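Why do trails zigzag?

My legs asked me this question last June, when I was walking up Dralberg for the first time. I could see the lookout right above my head! It looked close enough to hit with a pine cone. But the trail kept wandering off to the left, then turning around and wandering back to the right. I did 11 of those turns before lunch, and I grumbled at every one.

Those turns are called switchbacks. A trail builder named Itziar Llorente explained them to me, and now I like them a lot more.

Think about a slide at the playground. Climbing straight up the slippery part is hard work, isn't it? Now imagine a slide that's twice as long but no higher. It wouldn't be nearly so steep, and you could probably stroll up it. A switchback trail is like that long slide, folded up so it fits on the side of a mountain. You walk further, but each step only lifts you a little bit.

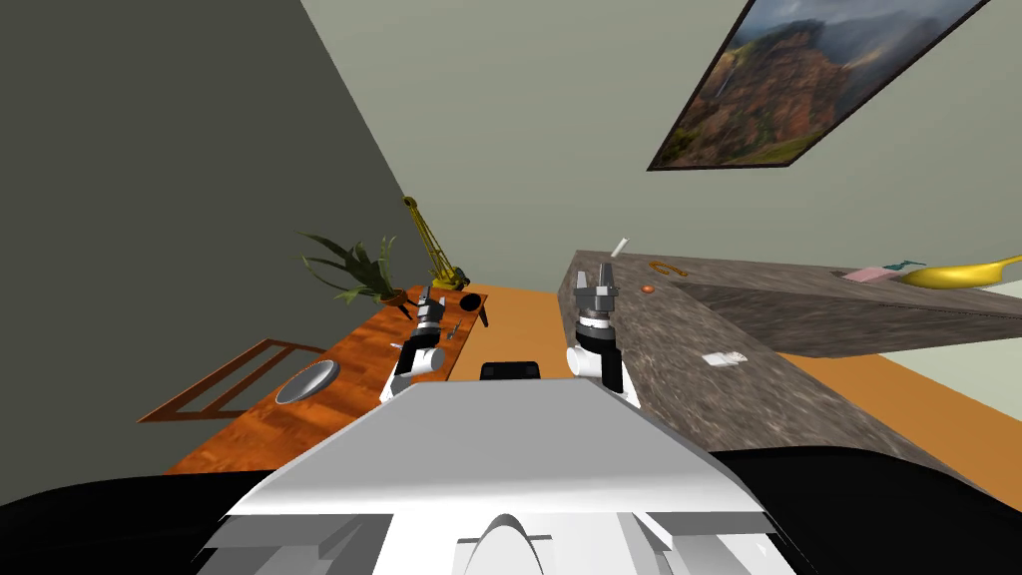 Rain is the other part of the story. Water loves a straight path downhill. It goes faster and faster, grabbing dirt and pebbles on the way, and after a few big storms your nice trail has turned into a ditch. On a zigzag, Itziar tilts the path a tiny bit towards the downhill side, so the water trickles off the edge before it can pick up speed.

So what about shortcuts? You'll see them sometimes, little bare tracks running straight down between two bends. I took one once, when I was a kid (sorry, Dralberg!). Lots of boots on the same spot squash the plants, and then the rain finds that track and starts digging. Please stay on the bendy bit, even if your big brother doesn't.

If you'd like to try some switchbacks yourself, the Skirkeveck loop is a good first one. It climbs 327 metres and took me 45 minutes to the top, with one stop for a muffin.

Contact | © Setis Trail Notes | Back to top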